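Tuesday, December 11, 2018

Today I finally sorted the sweets. Since November I am buying something each time I pass the shop near Bodnár, and everything was in bags behind the door. My wish is to send one box to my sister before the holidays, so I put it all on the bed and began to choose.

First I wanted to do it by price, which was foolish. Then I did it by what she likes. She likes cake, chocolate, and anything with a pink wrapper. The hard green candies she does not like, but her husband eats them when he drives.

Dong-geon Lim wrote to me that his parcel was 43 days on the way last year, and the cake inside was like a stone. I hope mine will be faster. I also don't want to pay for more than 200 grams of paper and tape, so I will use the old carton, even if its edge is torn.

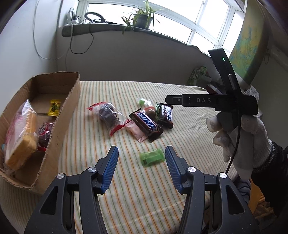
I am still not sure about the Snickers. She can buy it there in every store, so it is a little silly to send it so far. But when we were children we cut one in two with a ruler, and she will remember. I will put it in. Tomorrow I must ask at the post office until what hour they take parcels.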